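Budgeting for the small-parts cell
Aug 21, 2026

The arm was the easy line in the spreadsheet. We already own it, it is paid off, and it spends most of its week idle. What I had to price was everything after the wrist: gripper, fingers, wrist camera, cabling, and the surface the parts sit on.

The ceiling is 2,949 dollars. Vaughan Donnelly set it in March and has not moved it. I asked for more in June with a two-page justification and got the same figure back in a one-line email.

Two quotes came in. Anholm wanted the gripper, camera and mounting kit sold as a bundle, with an 18 percent discount if we also took the service plan. Stendo sold the gripper alone, with open drawings for the finger mount. I went with Stendo. The service plan covered the gripper body but excluded fingers and pads, and fingers and pads are what we wear out.

With the gripper and camera both paid for, we had spent 2,000 dollars. Fingers are 39 dollars a pair from a local print shop, and I have budgeted for six pairs over the first year. Huguette Leclerc thinks that is low. She may be right - the pads are the part I have the least data on, and small gears have plenty of corners to chew on them.

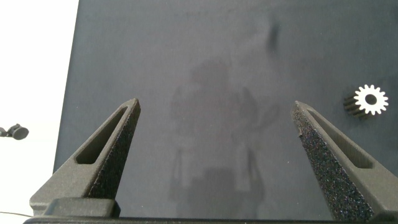 The other item I underestimated was light. The wrist camera has fixed exposure, and a bright background next to a dark work surface costs you detail at one end or the other. I have put in a line for a larger matte mat and a diffuser. The mat should be wide enough to fill the camera's view at the working height, with margin for when the wrist tilts. Measure this before ordering. I measured it after.

Cable routing is still an open item. Noelia Barrios wants a proper dress pack. I want clips and a service loop until we know the final wrist motions, then a dress pack out of next year's money.

Items I left out of this round: a tool changer, a force sensor, and a second camera looking down from a post. The force sensor alone would have taken the whole remainder. If gear meshing moves into scope it comes back on the list, and Vaughan gets another two pages.

Next order is the mat and two spare pairs of fingers. Lead time on the fingers is eight working days, longer if I change the slot geometry again.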